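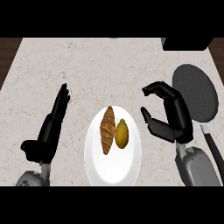 A croissant and a yellow fruit on an oval plate.

Keep Dradance on the street

24 January 2020
6 min read

The city of Ullton wants to move Dradance to the fairgrounds at Hokuvmont, put a fence around it and charge at the gate. The proposal goes to a vote next month. I think it is a mistake, and I want to explain why in some detail, because most of the public discussion so far has been about parking.

For readers who have moved here recently, Dradance is the dance and music gathering held on Ambrose Street every November. It has run for 11 years. Groups from the older families on the east side dance first, then the church groups, then whoever has signed up. Food is sold from tables along the north sidewalk. The street is closed between the post office and the bridge. There is no stage. There was one in the second year and the dancers did not like it, so it was never put up again.

Last year's count was 2,984 people. The count matters because under the city's event rules, anything that draws 3,000 or more is treated as a large event, and a large event needs paid security, a medical tent, a traffic plan drawn up by an engineer and a great deal more insurance. Dradance came in 16 people under the line. The city's position is that it will certainly go over this year, that Ambrose Street can't meet the large event rules, and that Hokuvmont already does.

I don't doubt the numbers. I was there, and by the middle of the afternoon it was hard to get from one end of the street to the other with a stroller. The people at city hall who worry about an ambulance reaching someone near the bridge are right to worry about that. My disagreement is with the solution.

Hokuvmont is six miles out of town. One bus goes there, and it stops running in the early evening. Many of the people who built Dradance are old, and a good number of them don't drive. At present they walk to it. Some of them sit on their own porches and have it come to them, since the procession passes up two side streets before it reaches Ambrose. The proposal says a shuttle will be provided. It doesn't say how many, how often or who pays, and I have waited for enough event shuttles to want those answers first.

Then there is the gate. A ticket price has not been set, though the figure discussed at the last public meeting was modest. People who support the fee say that anyone can afford it. I think that misunderstands how people come to this event. Families arrive with three generations and several cousins. They go home for lunch and come back. Teenagers wander in and out all day. People who had no plan to attend hear the drums from the grocery store and walk over to look. A fence stops all of that even if the ticket costs a dollar.

I came to my first Dradance that way. I was picking up a package, I heard singing, and I stayed for three hours. I knew nothing about the songs and I asked a lot of basic questions of the woman standing next to me, and she answered them. I would not have driven six miles and bought a ticket for it. I didn't know it existed.

There is also the question of who is on which side of the fence. Last year 1,093 of the people counted had also signed the dancers' book at the post office steps. That is more than a third of the crowd. Most of the people at Dradance are at some point in the dancing, or they are holding a baby for somebody who is. The Hokuvmont plan has a performance area with bleachers on two sides. The drawings show a row of changing tents behind it and a separate entrance marked "performers." I am sure whoever made the drawings meant well. They drew a show, and what happens on Ambrose Street has never been one.

I have heard the argument that tradition can travel. People danced in other places before they danced on Ambrose Street, and the event itself is only 11 years old. Both things are true. Several of the dances came here with families who had been made to leave somewhere else, and they have been done in barns, in basements and in a school gym. Nobody I have talked to claims the pavement is sacred. What they say is that when they danced in those places, they had picked them. In this case the choice is being made by a department, for reasons of insurance, and the groups were told about it by letter.

That letter is the part of this I find hardest to excuse. It was sent in the week after the last Dradance. It thanked the groups for their participation, as though the city had been the host. The city closes the street and sends two sanitation trucks, and I'm grateful for both. Everything else is done by the groups. They decide the order of the dances. They feed each other. They settle the arguments, and there have been some serious ones, including a year when two of the oldest groups would not follow one another into the street. The city had no part in fixing that and probably never heard of it.

So what should be done about the crowding? I can think of a few things, and people who know more than I do can probably improve on them.

The closed area could be made longer. The street is now closed for four blocks. Past the bridge it continues for another three, with nothing on it but a tire shop and the back of a school. If the food tables moved down there, the stretch by the post office would open up a good deal.

It could run for two days. I know that some of the groups are against this. The elders get tired, and a second day means a second day of cooking. But a quieter morning for the school groups, on a separate day, has been suggested by the groups themselves in the past, and the answer at the time was that the city would not close the street twice. The city might reconsider that, given that it is now prepared to pay for a shuttle.

An ambulance lane could be marked and kept clear. This is done at the street market every summer with paint and some orange cones. I have never seen it blocked.

And the city could pay for what its own rules require. If the event goes over 3,000 and needs a medical tent and a traffic plan, those have a price, and the price can be put in the budget and argued over like any other. The proposal sets aside money for the fence, the bleachers, the shuttle and the gate staff. I would like to see that total printed next to the cost of meeting the large event rules on Ambrose Street. I asked for the second figure in December and was told it had not been worked out. It seems strange to me to rule out an option before finding out what it costs.

Supporters of the move point out that Hokuvmont has restrooms. It does, and Ambrose Street needs more of them. Portable ones can be rented. They also say that a bigger site would let the event grow, and bring in visitors from outside the county who would spend money here. I'm less sure that this is wanted. I have not heard any of the groups ask for a bigger Dradance. I have heard the two hotels ask for it. Visitors at Hokuvmont would be next to the highway, so I don't see why they would come into Ullton to spend anything.

The shops on Ambrose Street are divided, I should say. The bakery does its best day of the year. The hardware store loses most of a day's business and has said so politely every year. A fair plan would do something for the hardware store, and I don't think that would be expensive either.

If the vote goes ahead as written, the groups will have a choice to make. A few have already said privately that they won't go to Hokuvmont and will dance in somebody's yard instead. Others will go, because their kids have been practicing and there will be nowhere else to do it. I would expect the first year to look fine from the bleachers. By the third or fourth, I think there will be hired acts filling the gaps in the schedule.

The vote could be put off until spring without harm to anyone. That leaves plenty of time to plan for November, to price the street option properly and to sit down with the groups in person. The comment form is at the city clerk's window and closes the day before the meeting. It asks for your name, your address and whether you support the relocation, and there are four lines on the back for anything else. I used all four and stapled on a second sheet.

More in Opinion
The library's song recordings need a proper home
Why the bridge mural should be left to fade
Letters: Bus service to Hokuvmont
School calendar should make room for Dradance practice
What we lost when the Ullton dance hall closed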